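Skevthorpe Forums » Mobile Manipulation » Planning and Control

Thread: Wrist camera sees the arm's own link, costmap fills up with ghosts

gantrygoose
Posted May 22, 2020

Hi all, long-time reader, don't post much. I've been stuck on this for most of a week and I'm out of ideas that don't involve a hammer.

Setup: mobile base with one arm, everything in sim so far, kitchen world from the Stinurell pack. Depth comes from a camera on the wrist looking out past the gripper. I feed the cloud into a voxel layer, the voxel layer goes into the planner, and the planner is supposed to get the arm from its tucked pose to a pre-grasp pose in front of the counter. Pretty boring stuff!

The trouble is that in a bunch of tucked poses the camera looks back across the arm and the top of the base. The self filter is supposed to throw those points away. It throws away most of them. What's left is a thin shell of voxels hugging the link, and the planner takes one look at that, decides the start state is in collision, and quits. Out of 30 runs last night I got 18 clean plans and 12 "start state in collision" failures. Same world, same goal, only the tuck varies.

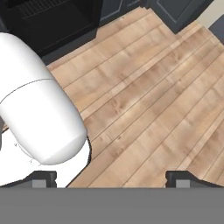
I've already tried padding the self filter from 1 cm up to 4 cm. At 4 cm the shell goes away, but then the filter starts eating real things when the arm gets close to them, and I had it sail straight through a cabinet door in one run because it had deleted the door. So that's not a fix, that's a different bug.

Config is stock apart from the padding. Any pointers welcome, even rude ones.

mossbracket
Posted 41 minutes later

Before anybody goes down the filter rabbit hole, check your time stamps. If the cloud is stamped at publish time and your joint states are stamped at read time, the filter is masking the link where it was a few milliseconds ago. You get exactly a thin shell, on the trailing side. Been there, lost a month to it.

Is the shell even all the way round or is it thicker on one side?

gantrygoose

Hmm. Thicker on one side, now that you say it, but I see it when the arm is sitting still too. I let it settle for a full two seconds before planning. So a lag of a few ms shouldn't matter?

mossbracket

If it's still there after settling then either it's not lag or the voxels were marked while the arm was moving and never got cleared. Voxel layers only clear along rays. If your self filter deletes the points that hit the arm, no ray goes through there, so nothing clears. Ghosts live forever.

Quick test: wipe the map after settling, wait for one cloud, look again.

pivot_and_pray

I'm going to disagree with the whole approach. Why is the planner being fed by a wrist camera while the arm is tucked? It's the worst viewpoint on the robot for that. Gate the sensor. When the arm is tucked, ignore the wrist cloud, plan from the head camera or from the last good map, and turn the wrist feed on when you're on the approach. Three lines in your behavior tree and you're done.

People spend ages making a filter perfect for data they never needed.

mossbracket

Gating hides the problem. He'll hit it again on the approach the first time the elbow swings into view, and then the arm is right up next to the counter, where it hurts a lot more.

pivot_and_pray

It "hides" it in the sense that the robot does the job, sure. We ran a gated setup at my last place on real hardware and it was fine.

gantrygoose

No head camera on this model I'm afraid, so gating means planning blind out of the tuck. I could live with that in sim. I wouldn't love it anywhere with people's shins in it.

Did the wipe test though! Cleared the map, waited one cloud, and the thick side is GONE. There's still a faint fuzz around the edge of the link, maybe a voxel deep, but it's nothing like before. So mossbracket was right about stale marks, at least for the big part of it.

tinkerlatch

Coming in sideways: the fuzz that's left is very likely your collision mesh and your visual mesh not agreeing. The Stinurell arm models have capsules for collision and a nicer shape for the visuals. The simulated camera renders the VISUAL mesh. Most self filters mask with the COLLISION mesh. Anywhere the pretty one pokes out past the capsule, those points get through.

Turn on both overlays in the viewer and put the camera near the rounded ends. I'd bet lunch on it.

If that's what it is, you have a couple of options. Point the filter at the visual mesh (slower, but it's sim, who cares), or do the masking in image space. We use the Relulell mask node for that: it renders the robot from the camera's pose using the joint states and drops every depth pixel that lands on the robot. Pixel padding instead of metric padding, so it doesn't reach out and delete a door that happens to be nearby.

gantrygoose

Overlays are on and yep, the visual mesh sticks out of the capsule around the end of the link. Not by a lot. Enough.

Didn't know about the Relulell node, trying it now. Does it want the gripper included in the model? The fingers are always in view for me.

tinkerlatch

Yes, include the gripper and make sure the finger joints are being published. If they're missing it assumes zero, so it'll mask the fingers closed while yours are open, and you'll have two lovely finger-shaped obstacles following you everywhere.

I pad by three pixels. Don't go crazy with it, and remember the mask only helps new clouds. You still need a rule for clearing what's already marked.

mossbracket

For clearing, drop any voxel that falls inside the current robot volume right before you plan. The robot is there, so nothing else can be.

pivot_and_pray

Unless it's touching something, in which case you've just erased your contact.

mossbracket

In a tuck it isn't touching anything. But fine, during a grasp turn the rule off. See, I do gate things sometimes.

gantrygoose

OK, update after dinner. Image-space mask on, three pixels, fingers published, clear-inside-robot before each plan, metric padding back down to 1 cm. Reran the same 30 tucks and got zero start state failures. I had one plan time out, but the goal was a silly one wedged up against the end of the counter and I think it deserved to.

Mask node adds a bit of latency but I can't feel it at my update rate. I haven't tried it with anything moving in the world yet.

pivot_and_pray

Glad it works. I'd still gate it.

oldservohand

Found this by search, hope it's OK to tack on. Has anyone run this mask on real hardware? I have an Oberholzer arm where the hand-eye calibration drifts a bit as it warms up, and I'm guessing three pixels won't cover it.

tinkerlatch

It won't. I went to eight on our real one and recalibrated more often than I wanted to. Look at the mask edge over the raw depth at full reach, that's where ours is worst. If you start a new thread with your numbers I'll dig out our settings file, I think the relevant bit starts at line 453 and it's badly commented, sorry in advance.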